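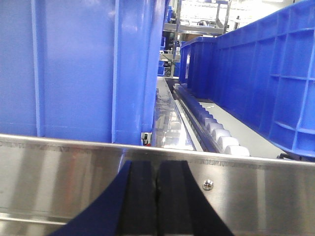
Blue crates at the steel rail, with the gripper's two fingers in front. Mendholm depot.

The fault that stopped crate handling at Mendholm on Tue 14 May took less than a second. A gripper supplied by Lideo closed before it had reached the rim of a crate, pushed on and bent a finger mount against the front rail. The line was down for 156 minutes. No one was hurt, as the guard door was shut.

Odair Barros, who runs the shift, had seen smaller versions of it. The log showed 15 early closures in 18 days, all cleared with a reset and none reported.

"We got used to pressing the button," he says.

Le Roux, the firm that maintains the racks, found that one bay sat 2 mm lower than the position stored in the software. The arm was reaching for a rim that had moved.

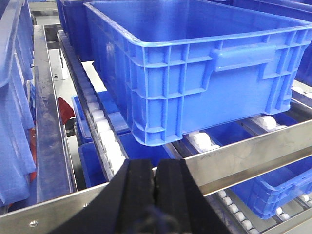

What has changed

Two early closures in a shift now lock the cell until a technician has measured the bay. Tevia, the sister site, gets the same rule in June. Barros wants the reset button moved as well, but that has not been agreed.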